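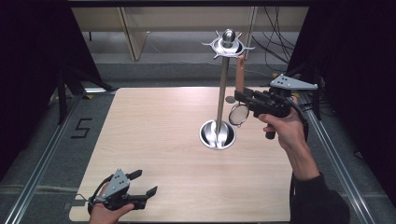 My windows run with water every morning and the gauge in the hall still says the air is dry, so which one am I supposed to believe? The question arrived unsigned on a reply card from our August mailing, and several cards put it in nearly the same words. Both observations can be correct. Relative humidity depends on temperature, and the air against a cold pane is at a different temperature from the air in a hallway. A single gauge in one room cannot show this. A set of loggers placed in several rooms can.

Doltside Building Studies is recruiting households for the second phase of its indoor moisture survey in Bollis and Emo.

CALL FOR PARTICIPANTS: HOME HUMIDITY SURVEY, PHASE TWO

Purpose

The survey measures temperature and relative humidity in occupied homes over one heating season and the spring that follows. Phase one collected 1,268 valid room-days from Bollis only. The data were adequate for living rooms and poor for bedrooms, where loggers were often moved to make space on a nightstand. Phase two adds Emo, adds a fixed bedroom position, and extends the recording period to 27 weeks.

Who can take part

We are looking for over 100 households. A household may be one person. To be eligible, you must:

- live full time at an address in Bollis or Emo
- expect to stay at that address for the whole recording period
- heat the home with gas, oil, electricity, or a heat pump
- be at least 18 years old if you are the person signing the consent form

Renters and owners are both eligible. Renters do not need the landlord's permission, as nothing is screwed or glued to the building. Homes with an indoor pool or a commercial kitchen are excluded. Homes heated mainly by a wood stove are excluded from this phase but may be placed on a list for later work.

We are short of basement apartments and of houses built with no vapor barrier. Applicants in these two groups will be placed first if all other criteria are met.

What participants do

Each household receives four Zhong loggers by mail. The loggers go in the main bedroom, the living room, the kitchen, and the bathroom. A placement sheet gives the height and the minimum distance from radiators, exterior doors, and shower spray. Set the loggers out on the day they arrive and write the start time on the sheet.

The loggers record on their own and have no microphone. They do not connect to your home network. Data are stored on the device and read out when the loggers are returned.

Once a week, participants complete a short form, on paper or online. It asks about:

- windows opened for longer than an hour
- laundry dried indoors
- use of a humidifier or dehumidifier
- visible condensation, by room
- nights when nobody slept at home

The form takes a few minutes. A late form is still useful if the date on it is correct. Please do not fill in missed weeks from memory; leave them blank and mark them as missed.
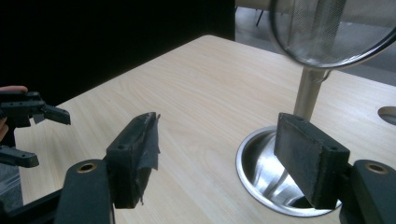 Participants should run the home as they normally would. Do not buy a dehumidifier for the survey, and do not stop using one you already have. If you replace windows, change the heating system, or seal an attic during the recording period, note the date on the weekly form. Your data will be kept and the two periods analyzed separately.

If a logger shows a red light, replace the battery with the spare supplied and write down the time. If the light returns, send that logger back in the prepaid envelope and we will mail another.

Payment

Each household that completes the recording period receives $100. Households that withdraw after the midpoint receive half. A completed period means that all four loggers have been returned and at least 20 weekly forms have been submitted. Loggers lost or damaged in ordinary use are not charged to the participant.

Results for your home

A summary of your own readings will be mailed after the analysis is finished. It shows daily ranges by room and the estimated surface humidity at the coldest window. It is not a mold inspection and should not be used as one in a dispute with a landlord or an insurer.

Data handling

Readings are stored under a household code. Names and addresses are kept in a separate file and deleted once payment and the home summary have been sent. Published tables group homes by building type and heating type. You may withdraw at any time and ask for your readings to be removed, up to the date the data set is closed.

How to apply

Complete the screening form on the Doltside website or request a paper copy at the Bollis or Emo public library desk. Have the following ready: year of construction if known, type of heating, and the number of floors. Applications close on Feb 23, 2025. Applicants will be told by mail whether they have a place. Households from phase one may apply again and should enter their old household code in the last field.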